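Hand-held gripper: pads walking off the fingers
Board: End effectors and tooling / Maintenance
9 replies

gtrevor_lowri
4 March 2021
We run two hand-held grippers as a pair, left and right. After a few shifts the grip pads creep toward the fingertips and the screw at the base of each pad backs out. I retighten, and it is loose again by the end of the next shift. Finger frames are fine, no cracks around the cutouts. Has anyone settled on a threadlocker for this, or do I need to look at the screws themselves?
Lowri Trevor, Loltgate

brinkmann_g
Low strength threadlocker, small screws only, and degrease first. Medium strength will round out the heads when you come to change pads. Check the thread depth too. We had a batch from Lammers where the screw bottomed out before it clamped the pad. It felt tight on the driver and the pad still moved.

pelican52
Disagree on threadlocker. It attacks some plastics. If your fingers are printed, put one drop on an old finger and leave it overnight before you go near a good one. I use a spring washer.

brinkmann_g
A spring washer under a head that size does next to nothing. It also lifts the head, and then the head catches on fabric.

gtrevor_lowri
Driver test done. Two of the screws on the right gripper bottom out, so Gerd is correct on that point. Shorter ones are on order from Lestar. I would still like an opinion on pad wear. 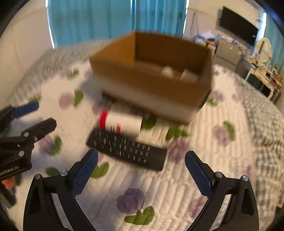 Pad wear on a pair like this comes mostly from edge loads, and you get those when the two pads are not parallel at contact. Close the fingers slowly on a flat gauge and look for light along one side. If there is light, loosen the pad, seat it against the gauge, then tighten. The blue pads have a fine knurled face, and on that pattern I would look at the tips first, where thin items get picked up. A TV remote lying on a quilt is the usual offender, with the tips going into the fabric on each side. Lint then packs into the serrations. Dry nylon brush, no solvent.

pelican52
Seconded on the brush. Compressed air drives lint under the pad.

clek_tooling
We use air at Clekenthorpe and have had no trouble. Low pressure, from the base toward the tip.

pelican52
Take a pad off and look behind it. I did that in our shop and found a felt layer thick enough to tilt the pad.

clek_tooling
Pulled one. There is some lint behind it, less than you describe, but it is there. I will try the brush on one gripper and keep air on the other.

gtrevor_lowri
Shorter screws fitted, low strength threadlocker on the right gripper only. The test drop left no mark on a scrap finger. Nearly five shifts so far and the right pads have not moved. The left has the old screws and no threadlocker, and one pad has started to creep. Parallel check on the left showed light at the tip. I will reseat it before changing anything else.

brinkmann_g
Mark the screw heads with a paint pen across to the frame. Then you can see rotation without putting a driver on them.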